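4.3 Late release in the stacking task

The stacking task was run at the Uvurcombe site between the calibration trials and the long-duration trials described in Section 5. The controller attempted 3892 placements, and 74 of them ended in a fault stop. Most of the stops were ordinary position errors and cleared on restart. Thirteen were of a different kind, and we treat them separately because the arm moved when the operator had reason to believe it would not.

In each of the 13 cases the gripper was told to open, reported that it had opened, and was still holding the cube when the arm began to lift. The cube was then dropped from a height or carried to the next waypoint. In five cases the upper part of the stack went with it. No one was hurt, but on one run Trajkovski had already reached towards the table to reset the blocks. The run was ended with the stop button.

We traced the fault to the way the Standora driver reports finger position. It returns the last commanded value when a reading is missed – so a dropped packet looks the same as a completed opening. The log for 2021-04-03 shows this clearly: the reported width changes in a single step, while the motor current stays at its holding level.

Figure 6. The gripper at work in the stacking task: with a green cube at the top of a three-block stack, and holding a red cube between its fingers.
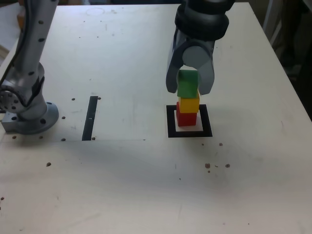
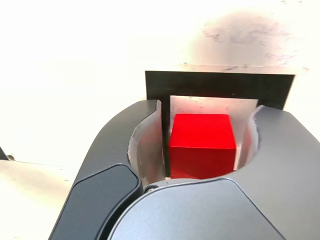 Two changes were made before the June trials. The lift command now waits for a fall in motor current as well as the reported width, and a missed reading is passed up as an error. The second change was written by Bowen and adds a short delay to each placement. We first tried a longer fixed wait after the open command, but this only made the fault rarer – it did not remove the cause. The operator procedure was also changed, and hands now stay outside the marked area until drive power is off.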